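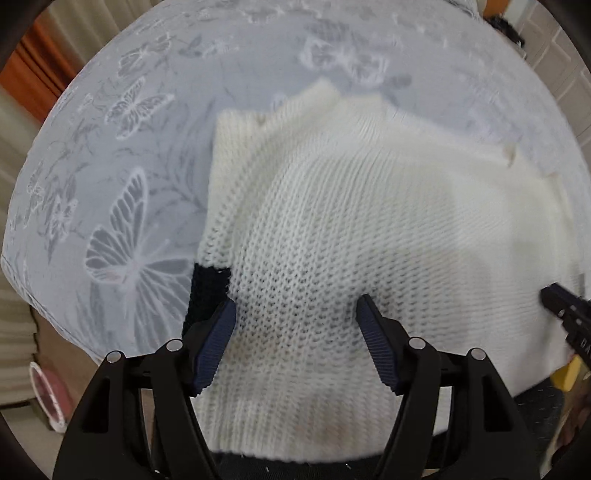
Booker Mbeki wanted it on record before we even sat down that the swap ran too long last year, and that if we go past four o'clock again he's leaving his table where it stands and going home to eat. So, it's on record, Booker!

**Fondness Clothing Swap, planning meeting, February 20, 2019**

There: me (Savita Pant, writing this down with a pen that kept quitting), Booker, Tamsin Brannigan, Darnell Fitzsimmons. Esperanza Blackwood came in during the hanger argument and had to be caught up.

## Hours

Eleven to three. Booker asked for ten to two, Tamsin said no one in Clastport gets up for a swap at ten, and we met in the middle. Drop-off is the evening before, same side door. People who turn up with bags on the day can still swap, but they go to the end of the line while we sort (Darnell will be the one telling them, he has the face for it).

## Leftovers from last time

We took in 467 pieces at the fall swap and I still have four bags in my hallway. I'd love to have my hallway back. Esperanza will drive them over to her sister's church before the March swap, and anything that's been through two swaps without a taker goes with them. Tamsin asked whether that includes the purple ski pants. It does. She's sad about it.

## Room

The upstairs room is ours again. Kowalczyk wants $51 for the folding tables, up a little from the fall, and they'll drop them off but they won't carry them upstairs. I said fine. Darnell said he wasn't so sure it was fine, as he carried most of them last time, and he has a point, so Booker and I are on stairs too. We also need to tell them *long* tables this time. The round ones were cute and useless.

## Hangers

This took forever. We have 200, mostly wire, and Darnell thinks everything should hang so people can flip through fast like in a store. Tamsin thinks hangers are how good sweaters die. Esperanza walked in right about here and said both of them were right, which didn't help!

What we settled on: shirts, dresses, jackets and pants hang. Knits get their own table by the window and stay off the hangers, no matter how crowded it gets.

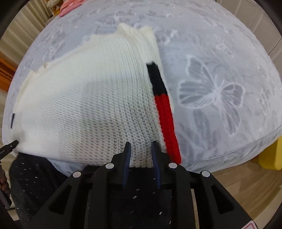 The knit table needs somebody on it the whole time, and I said I'd do the first half if Tamsin does the second. Last fall it was a heap by noon and people were pulling things out by one arm. We're going to lay the bigger pieces out flat and fold only the small stuff. Something like the cream-white one, with the fine rows up top and that open stitch lower down, ought to be out where people can see the stitches, and you can't do that with a stack. Tamsin also wants a sign asking people to take off their rings before they dig around. I think that's a bit much, but she's making the sign herself, so okay.

## Stains and smells

Same rule as before: clean or it goes back in your bag. Booker asked what we do about small marks and we went around on it for a while. Small marks are allowed if there's a paper tag pinned on saying so. Esperanza swears by Ralidix for collars and offered to bring a bottle, but I don't want us treating other people's clothes in the sink again. Look, tag it, move on.

## Tokens

One piece in, one token out, coats count as two. Darnell wants kids' clothes at half a token and we couldn't figure out what half a token is. He's going to look for some smaller buttons.

## Who's doing what

- Darnell: door, late bags, tiny buttons
- Tamsin: ring sign, second half of the knit table, flyer wording
- Esperanza: hallway bags (please!), safety pins and paper tags
- Booker: call about the long tables, stairs, the clock
- Me: room key, first half of the knit table, stairs, sending this around

## Also

Tamsin brought lemon bars. Booker asked about a mirror and we all remembered at once that the old one cracked, so if anyone reading this has a tall mirror they could lend us for an afternoon, call me. Next meeting is at Esperanza's, and she says to use the back gate because the front one sticks.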